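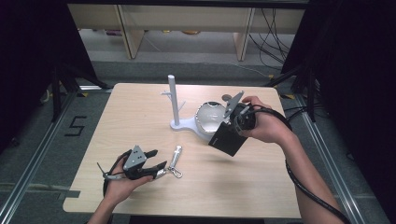

Corinne Haddix

The Table Goes Last

So my brother had a rule for emptying our mother's apartment, and the rule was the table goes last. Everything had to pass over the table. You picked a thing up, you put it on the table, the two of you looked at it, and then it went to his pile or my pile or the boxes for Hellow, the thrift place over on the Lendley road that will come and get your stuff if you have enough of it. No carrying things straight out to the car. He said that one looking right at me, and okay, fair, I'd already put the good scissors in my purse.

Apartment 519. She'd lived there since the divorce, which makes it longer than we ever lived anywhere as a family, and I still couldn't find the light switch in the hallway without patting the wall like a crazy person. Gray carpet all through. Her light wood table with the rounded corners and the little notch down on one side that I'd always figured was damage and my brother swore it came that way. We fought over that for a good ten minutes! It was nice. It was the easiest fight we'd had in years.

The mug tree was first. White, fat round base, little stubby pegs. She bought it the summer I was twelve and she never once hung a mug on it. She hung rubber bands on it, and her church name tag, and for a while a hospital bracelet that none of us asked about. My brother set it down on the table and we both kind of looked at it without the rubber bands.

"You want it?" he said.

"I don't drink out of mugs," I said, and that's a lie, I drink out of a mug every day of my life.

"Me neither," he said.

So it stayed where it was and we moved on to the bowl, and right there the rule started to break down, you see, with things not going in anybody's pile and just collecting on the table.

The bowl was the white one with the thin dark rim, and that was the key bowl. Growing up, if you came in and your keys didn't go in the bowl you heard about it. She could hear them not go in from the bathroom with the fan on. He wanted it, I could tell, because he tipped it over and looked at the bottom like he was thinking of making an offer, and he only does that when he's trying to look like he doesn't care. He did it with his truck. He paid 800 dollars too much for that truck.

"Take it," I said.

"We'll see," he said, and put it half up on the foot of the mug tree where it sat crooked.

And then the bottle opener. I'd forgotten it completely! A plain silver one on a key ring, with a clip so you could hook it onto your belt loop, if you were somebody who needed to open bottles in a hurry. My mother did not drink. Not at weddings, not at her own retirement party, where they gave her a bottle of champagne and she thanked everybody and handed it to the parking attendant. But she carried that opener on her keys as far back as I can remember, and in July, when it was too hot to cook and she'd let us have orange soda for supper, she'd flip it open off the ring with her thumb and pop the caps so they flew. She was so good at it. She could hit the trash can from the stove. It's probably the only showing off I ever saw her do.

I told my brother that and he said no, that was Dad.

"It was not Dad."

"It was Dad's opener. It was Dad who did the thing with the caps."

"Dad was in Droltholm by then," I said. "Dad was already gone."

He didn't say anything. He's three years older than me, and he's got this way of going quiet when it comes to those three years, like he's standing at the top of some stairs and I'm too short to see up there. I hate it. I went and made coffee and there was nothing to drink it out of, obviously, all the mugs were wrapped, so we had it in measuring cups. His was the bigger one.

I should say about Droltholm. It's 1,796 miles from my mother's front door. I know because she wrote it on the inside cover of the phone book, in pencil, just the number and the word miles, and she did the same thing in every new phone book after that until they quit sending them. When I was little I thought it was some kind of a serial number that the phone company made you put in. My father went out there to work for a company called Alcantara that put in commercial freezers, and he was going to send for us, and then he was going to come back, and then it was just where he lived. He sent birthday cards with the price sticker still on. He's been dead a good while now himself.

Anyway, the wallet.

It was in the nightstand, under the drawer liner, and I'm the one that found it, and I'm proud to say I brought it straight to the table like a decent person. I set it up on its end and it stayed there as long as I kept a finger on it.

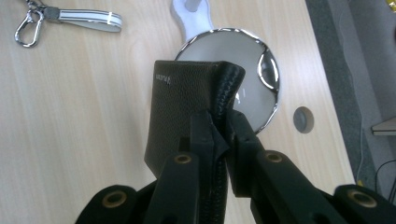 "That's not hers," my brother said, right off.

And it wasn't, or it didn't look like it. My mother's wallets were red, all of them, she said red was so you could find it in the bottom of your bag in a dark parking lot. This one was a real dark brown, nearly black, with some green in it if you got it by the window, and bumpy like a basketball, and the zipper went up the side and over the corner. Up near the top was a row of silver letters pressed in the leather, so tiny that I held it at the end of my arm and then up at my nose and couldn't get them either way. My brother had his glasses in the truck. He didn't go down for his glasses. I noticed that.

"Open it," he said.

"You open it."

"You found it."

We're both over fifty years old, I want you to know.

The zipper stuck at the corner, and he had to hold it steady while I worked the pull around, our heads practically knocking together, and I could smell his shampoo, and it was the green stuff she used to buy us. He's still buying it! All these years, a grown man with a mortgage. I don't know why that's the thing that got me but I had to stop and blow my nose on a dish towel that was supposed to go to Hellow.

There was forty-one dollars in it. Two twenties and a one, the old style with the small heads. And there was a bus ticket, one way to Droltholm, not punched. One adult. Then behind that two more, paper-clipped, and those said child.

I did the thing where you read it over hoping it'll say something different. The date was gone, it was that purple ink that gives up after a while, but it was child and child, so you could work out the rough end of it. I would have been seven or eight. I remember that apartment, the one before this one. I remember a suitcase standing by the door for what felt to me like weeks, and I used to sit on it to put my shoes on.

"You knew about this," I said.

"I knew about the suitcase," he said.

"I knew about the suitcase! I sat on the suitcase."

"I know you did," he said. He turned his measuring cup around by the handle. "He called her up and told her to wait. Then she asked me what I thought."

"What you thought about what?"

"About going anyway."

He'd have been ten, eleven. I looked at him and I could see it a little, his ears sticking out, that awful striped shirt, being asked. And she would have asked just like she asked you if you wanted the last pork chop, like it was nothing either way, and you never could tell what she wanted you to say.

"So what did you say?"

"I said I had baseball."

I laughed, I couldn't help it, and then I was scared I'd done something terrible, but he was laughing too, kind of, down in his shirt. He was a horrible baseball player. They put him out in right field and he'd sit down.

"I've thought about it," he said. "I've thought about it a fair amount."

I told him we'd have hated Droltholm. I told him it's flat and it smells like the feed plant, and I've never been there and neither has he, I got all that from a birthday card. I told him she'd have ended up with a worse job and no sister down the street. He nodded along like I was reading him the weather. Then he said the thing with the bottle caps was Dad at first, he was sure of it, Dad on the back steps, but she must have started doing it after, and maybe I was right that she was better.

"She could hit the can from the stove," I said.

"Dad never hit anything," he said.

It got dark without either one of us getting up for the lamp. The Hellow people called to say they were running behind, could they come Monday, and I said Monday was great, and we sat there some more with the stuff in front of us. He hooked the opener onto the ring of his truck keys and then he took it off again and slid it over to my side. I slid it back. He got the bowl, that was settled, he put his keys in it and it made the noise, and we both looked at the bathroom door.

I took the wallet home. I didn't tell him I wanted it and he didn't say it out loud either, he just zipped it up around that bad corner and dropped it in my purse on top of the scissors.

The mug tree rode down with me in the front seat. I've got it by the stove now with rubber bands on it. The table we couldn't get through the door, we tried it on its side and on its end and with the legs pointing at the elevator, and he said well, somebody got it in here, and I said she probably did it by herself.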